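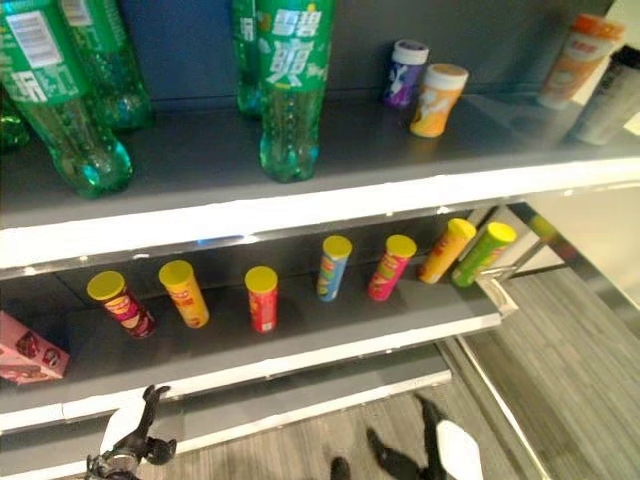

Upper shelf: green soda bottles, small lidded containers. Lower shelf: snack canisters with yellow lids.

Shelf notes, 30 May 2019

The white shelving unit has been in use long enough now to write down how it is loaded. It is a retail unit, a Pisetti, bought secondhand when a shop closed. Each level has a dark gray surface and a raised white front edge. The lip matters more than I expected. A round base that creeps forward stops there, and I no longer push bottles to the back by default.

Soda goes on the upper level, small containers to the right of it. Canisters go below. I tried the reverse for a month and went back. The canisters are light for their size and easy to lift from low down. Soda bottles have a molded base with rounded lobes, so they stand on a few small contact patches and tip sooner than a flat-bottomed container would. When one leans, it usually leans on its neighbor, and pulling the neighbor out first is a mistake.

Spacing

I set the rows with a gap wide enough for fingers on both sides of each item. This costs capacity. Packed tight, the upper level would take more bottles, but the back row would be out of reach without emptying the front. Loose rows drift, so they need straightening. I do that when restocking and at no other time.

The shelf pitch is 300 mm, measured surface to surface. That clears the canisters with room to tilt one out over the lip. It would not clear a large bottle, another argument for keeping soda on top.

Small containers

The small cylinders are the awkward case. They are short enough to vanish behind anything taller, and two of them side by side get knocked together. I keep them at the right with nothing in front. Lids face up, and color does the sorting: purple label, orange-and-yellow label, then the taller one with the orange lid. From standing height I see lids before labels, so a white lid on its own says very little. I have thought about marking them with dots from a Gitent label pack and have not done it.

On a table I check lids one at a time before anything goes back. A lid that is not seated will come off in the hand when the container is lifted by the top. Lift by the body.

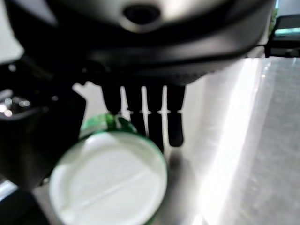

Restocking order

Bottles first, back to front. Then the canisters. Small containers last, when nothing heavy is still moving above or beside them. I keep a stock list in Vakeo, where this unit is location 201, and I update it after the shelf is full. Updating it halfway through gave me wrong totals twice. 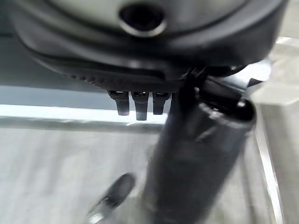 Dark gray housing, with the circular hole near the top center.

The Blomqvist brackets for a fourth level are due in July. Until they are fitted, the pitch stays as it is.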